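Skellanow Project: Progress Report to the Jallard Fund
Work Package 2, Simulated Grasping of Flat and Irregular Parts
Reporting lead: Nilmini Mollah
Period covered: April through September

1. Summary

Work Package 2 is on schedule. The main task in this period was to test whether a grasping policy trained entirely in simulation improves when the surroundings of the object are changed from one training run to the next. The team completed the simulated part of that study and has begun preparing the physical trials due in the next period.

2. Work completed

The team generated 1,588 simulated grasp attempts with a single arm model and a two-level sampling plan. The first level varies the object, its placement and its orientation. The second varies the room: table surface, floor pattern, wall color and lighting. Objects were drawn from the Tivo set, which the project assembled last year and which now holds 173 shapes. Thin, low parts were given extra weight in the sampling at the request of the review panel, as they had produced most of the failures reported previously.

Each attempt begins with the gripper pointing down over the part.

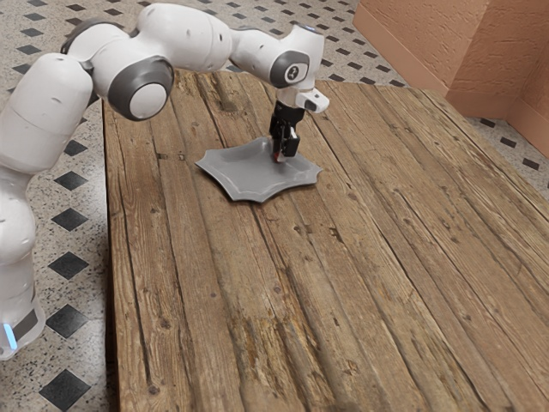 The policy then selects an approach height, a finger opening and a rotation about the vertical axis. An attempt is scored as a success when the part is lifted clear of the surface and held for the full test interval. Contact with the table is permitted but carries a penalty, which discourages the policy from pressing down on low parts until they slide.

A second policy was trained with the room held fixed, for comparison. Both were then evaluated on 351 attempts in rooms that neither had met in training.

3. Results

The policy trained with varied rooms performed better on the evaluation set, and the difference was largest for thin parts with curved or pointed outlines. On tall, box-shaped parts the two policies could not be separated. Strongly grained table surfaces remain a weakness: the edge of a part is sometimes placed too far along the grain, and the fingers close short of it.

4. Changes to plan

Rizwan Wanigasekara has taken over the simulation software, known within the project as Ra. Moving to its current version took longer than planned — the contact settings had to be tuned again — and the time was recovered by shortening the lighting study. No change to the budget is requested.

5. Next period

Physical trials will use 20 parts from the Tivo set. Calibration of the test bench comes first, followed by the fixed-room policy and then the varied-room policy. A draft paper will be sent to the Fund for comment before submission.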